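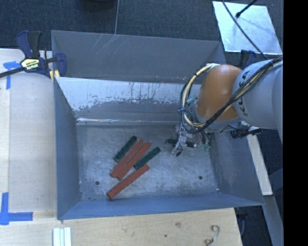 Valquíria Peixoto told me straight off that picking things out of a bin is much harder than it looks, and that she'd got thoroughly fed up with people assuming otherwise. We were standing in the Kuster hall on the second morning of the open day, with tea going cold on a crate, and I'd only asked if the arm ever got bored!

"Everyone wants to see it go fast," she said. "I want to see it choose properly. Which bar first, and from which side? If two are lying right up against each other, where do the fingers go?"

The bars are red and green, and the bin is an ordinary metal one, scratched all over. I liked that – I'd expected something shinier. The arm is a KUKA, and the software telling it where to reach is called Tundard, which Valquíria has been working on since February.

So how's it doing? She pulled a face. In the last long run it made 1,124 attempts, and 782 of them ended with a bar where it was meant to be. "And the rest are what I go home thinking about," she said (she was laughing, mostly).

A man from Ziltlow wanted to know if it would manage wet castings. She said she hadn't tried, and he wrote that down as if it were a yes.

I asked what she'd change with another year. Better fingers, she said, and then, after a bit of a think, a quieter hall. They're expecting up to 200 visitors again tomorrow.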